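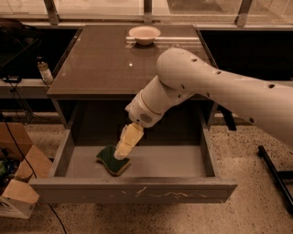 3.2 조사 대상지와 가구 선정

조사는 스키브시데(Skivside)의 두 주거 단지인 스텐델(Stendell)과 페테크(Petek)에서 진행하였다. 스텐델은 700세대 규모의 임대 단지로, 평면이 거의 동일하고 부엌이 복도 쪽에 붙어 있어 외기에 면한 창이 없다. 페테크는 이보다 작은 분양 단지이며 부엌에 폭이 좁은 창이 하나씩 나 있다. 두 단지 모두 입주 당시 시공사가 설치한 하부장을 그대로 쓰는 가구가 많았으나, 페테크에서는 거주자가 장을 교체하거나 별도의 서랍장을 들인 경우도 확인되었다.

최종 분석에 포함된 가구는 57가구이다. 모집 공고는 각 단지의 우편함 옆 게시판에 붙였고, 응답한 가구 가운데 같은 주소에서 한 해 이상 거주한 가구만 남겼다. 이 조건을 둔 것은 이사 직후의 물건 배치가 임시적인 성격을 띠기 때문이다. 방문은 평일 저녁과 토요일 오전에 나누어 이루어졌고, 한 가구당 한 번의 방문을 원칙으로 하였다. 방문 일정이 두 차례 이상 변경된 가구는 표본에서 제외하였다.

방문한 가구 중 27가구와는 별도의 면담을 가졌다. 면담은 부엌에서 진행하였으며, 응답자가 설거지와 식탁 정리에 쓰는 도구를 평소 두는 곳에서 직접 꺼내 보이도록 요청하였다. 질문지에는 보관 장소의 명칭을 미리 적어 두지 않았다. 예비 조사에서 "싱크대 서랍"과 "식탁 서랍"을 구분하지 않고 부르는 응답자가 적지 않았고, 명칭을 제시하면 응답이 그쪽으로 쏠리는 경향이 보였다. 따라서 장소는 응답자가 부른 이름과 조사자가 기록한 위치를 나란히 적었다.

3.3 보관 위치의 분류

기록된 위치는 다섯 가지로 분류하였다. 첫째는 개수대 안쪽 또는 가장자리, 둘째는 벽이나 수전에 거는 걸이, 셋째는 조리대 위의 용기, 넷째는 하부장 문 안쪽, 다섯째는 서랍이다. 수세미와 행주처럼 매일 쓰는 도구는 앞의 세 위치에 몰려 있었고, 고무장갑과 예비용 도구는 넷째와 다섯째에 나뉘어 있었다. 이는 프리르칸체(Prirkance) 농촌 가구를 다룬 조르제비치(Đorđević)의 선행 조사와 대체로 같은 방향이다. 다만 그 조사에서는 서랍을 독립된 항목으로 두지 않고 "닫힌 수납"에 포함하였으므로 항목별 비교에는 한계가 있다.

본 연구가 서랍을 따로 떼어 낸 까닭은 물건의 종류가 섞이는 양상이 하부장과 다르기 때문이다. 하부장 안의 물건은 세제, 비닐봉지, 청소용 솔처럼 용도가 가까운 것끼리 모이는 편이었다. 서랍의 경우에는 영수증, 건전지, 고무줄, 병따개가 청소 도구와 한 칸에 들어 있는 사례가 반복해서 나타났다. 응답자들은 이런 서랍을 "아무거나 넣는 데", "둘째 칸", "손 닿는 칸" 등으로 불렀고, 특정한 이름이 없다고 답한 사람도 있었다.

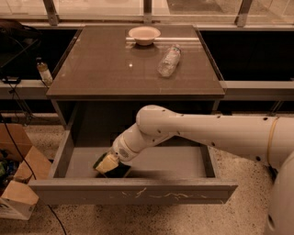 서랍의 깊이와 내용물 사이에도 일정한 관계가 보였다. 얕은 서랍에는 납작한 물건이 한 겹으로 놓이는 경우가 많았고, 깊은 서랍에서는 자주 쓰지 않는 물건이 아래로 내려가 응답자 자신도 그 존재를 잊은 사례가 있었다. 스텐델의 한 응답자는 서랍 바닥에서 포장을 뜯지 않은 행주를 발견하고는 같은 제품을 지난달에 또 샀다고 말하였다. 비슷한 중복 구매는 면담 가구 중 5가구에서 언급되었다. 이 수치는 응답자의 기억에 의존한 것이어서 실제 빈도보다 낮을 가능성이 있다.

수세미의 분류에는 추가 기준이 필요하였다. 한쪽에 녹색 연마층이 있고 다른 쪽이 옅은 노란색 스펀지로 된 양면형(그림 2)은 용도에 따라 보관 위치가 갈렸다. 그릇을 닦는 양면형은 대부분 개수대 주변에 있었지만, 같은 모양의 것이라도 식탁이나 가스레인지를 닦는 용도로 돌려 쓰게 되면 다른 자리를 얻었다. 서랍은 그렇게 옮겨 간 자리 가운데 하나였다. 본 연구에서는 도구의 형태를 기준으로 한 차례, 응답자가 밝힌 현재 용도를 기준으로 다시 한 차례 부호화하였고, 두 결과가 어긋나는 경우에는 후자를 따랐다.

3.4 건조와 보관의 관계

사용한 도구를 말려서 넣는지 여부는 면담에서만 다루었다. 창이 없는 스텐델의 부엌에서는 건조를 위해 도구를 밖에 내놓는다는 답이 많았고, 페테크에서는 창턱을 건조 장소로 쓴다는 답이 이에 해당하였다. 이오르다케(Iordache)는 공동 주택의 부엌 동선을 논하면서 건조 장소가 작업면과 겹칠 때 거주자가 도구를 닫힌 공간으로 일찍 옮긴다고 보았다. 우리의 면담 자료는 이 주장을 부분적으로만 지지한다. 작업면이 좁은 가구에서 도구를 일찍 치운다는 답이 나온 것은 사실이나, 그중 상당수는 손님이 올 때에 한해 그렇게 한다고 덧붙였다.

손님 방문이라는 조건은 처음의 질문지에 없던 항목이다. 세 번째 면담부터 이 질문을 추가하였고, 앞선 두 가구에는 전화로 다시 물었다. 응답자들은 손님이 오기 직전에 조리대 위의 물건을 서랍이나 하부장으로 한꺼번에 옮겼다가 나중에 일부만 제자리에 돌려놓는다고 설명하였다. 서랍 속 물건의 혼합이 이러한 일시적 정리에서 비롯되었다고 볼 여지가 있으며, 4장에서는 이를 "잔류 보관"이라는 용어로 다룬다.

3.5 자료의 한계

한 번의 방문으로는 보관 위치의 변동을 파악할 수 없다. 조사자가 온다는 사실을 미리 알린 만큼, 방문 전에 부엌을 치운 가구도 있었을 것이다. 면담 말미에 이를 직접 물었을 때 평소보다 조리대를 더 닦았다고 답한 응답자는 있었으나, 서랍 안까지 정리했다는 답은 나오지 않았다. 이 때문에 서랍에 관한 기록은 조리대에 관한 기록보다 평소 상태에 가까울 것으로 판단하였다.

가구 구성에 따른 차이도 충분히 검토하지 못하였다. 면담에는 주로 부엌일을 맡는 성인 한 명이 응하였고, 다른 구성원이 같은 서랍을 어떻게 부르고 쓰는지는 기록되지 않았다. 두 사람이 함께 응한 소수의 면담에서는 같은 물건의 자리를 서로 다르게 답한 경우가 있었으며, 이때는 두 답을 모두 남기고 위치별 집계에서는 제외하였다.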